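Speaker notes: What's inside the old tower (and what's worth keeping)

Slide 1. Title

Hi everyone, thanks for coming out on a cold November night. Do the bit about the parking. Mention washrooms are past the stairs and the coffee is on until 8.

I've been pulling apart old desktops at the Brutilex depot for a good while now, and we've had 300 of them through since the school board started sending us theirs. So tonight is me talking about desktops, because I could talk about desktops all night and my family has asked me to do it somewhere else. (Pause. If no laugh, move on.)

Slide 2. Before you open anything

Unplug it. Then hold the power button in for a few seconds. Touch bare metal on the case before you touch a board. I know everybody says this! I skipped it once with a nice Zillden board and I'm still grumpy.

Lay the tower down on its side with the removable panel facing up. People try to work on them standing up and the screws vanish into the bottom of the case, and you spend your evening shaking a computer like a piggy bank.

Give the inside a gentle brush. Don't vacuum it.

Slide 3. The tour
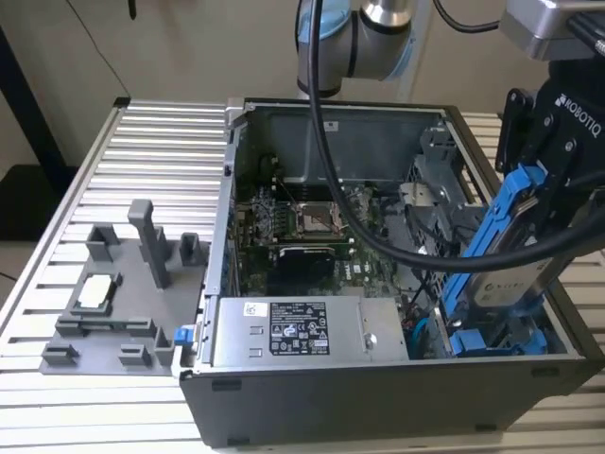
Open tower with the hard drive in its blue carrier, at the drive bay end.

Start with the big silver box, that's the power supply. Leave it closed. Please, please leave it closed, there are parts in there that can hold a charge long after the plug is out. If it's dead it goes in the bin for dead ones, whole.

Point out the CPU socket, the silver square with the little lever. It's empty on this one. Empty sockets get damaged easily, so if you have a plastic cover, pop it on, and don't go poking in there with a finger. Memory slots are right beside it. Memory is the easiest thing to move from one machine to another as long as it's the same type, so have a look at the notch before you push.

Then the drive. I love a carrier like this blue one. Some cases make you undo four screws, two of them on the side you can't reach, and others let you slide the whole thing out on its tray. Ask the room who has a jar of drive screws at home. (There's always a few hands.)

Slide 4. The drive is the part that matters

This is where I slow down. Nearly everything else in the box is just hardware, but the drive is somebody's tax returns and baby pictures. Copy off what you want first, check the copy opens, and only then wipe it. We use a program called Coetzee for wiping and it prints a nice little sheet at the end, which people like to have.

If a drive won't spin up, we don't mess about, it goes to Inico for shredding. They take 200 at a time so it might sit in our locked cage for a bit. If that bothers you, bring your machine in without the drive and we'll happily take it anyway.

Slide 5. What to keep

Keep: memory, drives that pass their test, trays and carriers (label them!), power cords, fans that spin quietly.

Let go: mystery ribbon cables. I had a tub of 900 grams of them, weighed it for a bet, threw it in the recycling and have not missed one.

Slide 6. Questions

Somebody will ask if their old tower is worth money. Usually not much. Somebody will ask about laptops, that's the spring talk. Sign-up sheet for the bench night is by the door, bring your own screwdriver if you have one, a number two Phillips is fine.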